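Washing up with less water: my project report

I picked the sink because I hate washing up and I thought if I had to spend a whole term on something I might as well get better at it. My tutor wanted a question you could answer with a measuring jug, so mine was this: how much water does one load of dishes use, and does it matter more how you wash or what you wash in?

I did everything in the shared kitchen at Brindel, the halls where I live. It has a big steel sink and a mixer tap with one lever, so you set the flow and the heat with the same hand. That turned out to be a bigger deal than I expected (more on that further down).

What I did

Each load was the same: two plates, two bowls, mugs, cutlery and one saucepan with dried porridge in it. I made a lot of porridge in February. I left the dirty things overnight, then washed them first thing, before anyone else was up and wanting the kettle.

I tried two ways of doing it. In the first I let the tap run the whole time and soaped things under it, which is how I've always washed up at home. In the second I put a washing-up bowl in the sink, filled it once and only turned the tap on again for rinsing. For the running tap I put the same bowl under the spout to catch what I used and emptied it with a jug, writing down every jugful. My sleeves were soaked for most of the month!

I did 6 loads each way. By the end I'd written down 2,529 lines of notes, if you count all the jugfuls, the timings and the moaning in the margins, and typing those up took longer than the washing.

What I found

The bowl won easily, and I don't think anyone will fall off their chair at that. What surprised me was how much the running tap loads varied. On a morning when I was half asleep I could use up to 200 jugfuls on one load, mostly on that saucepan, and on a good day it was nowhere near. With the bowl, my mood hardly came into it, as once the bowl is full you just get on with it.

The lever was the other thing. If you push it right up you get a fat, noisy stream that bounces off the plates and goes all over the worktop. If you only lift it a little you get a thin one, and it rinses a plate just as well as long as you tilt the plate and start at the top.
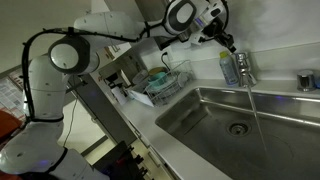
So for my last few rinses I stuck to the thin stream and it brought the numbers down again, even with the porridge pan. I also swapped washing-up liquids halfway through, from Draltine to the Golestani one the corner shop sells, and couldn't tell any difference in the water used. Draltine smells nicer.

What I'd change

I'd get someone else to wash a few loads, because by the end I knew what I was hoping for and I'm sure I was rushing the rinsing. I'd also buy a proper flow meter. Brultau do one that screws on to the tap, but it was more than I wanted to spend.

I've kept using the bowl, apart from when it's only a mug. The saucepan has gone in the bin.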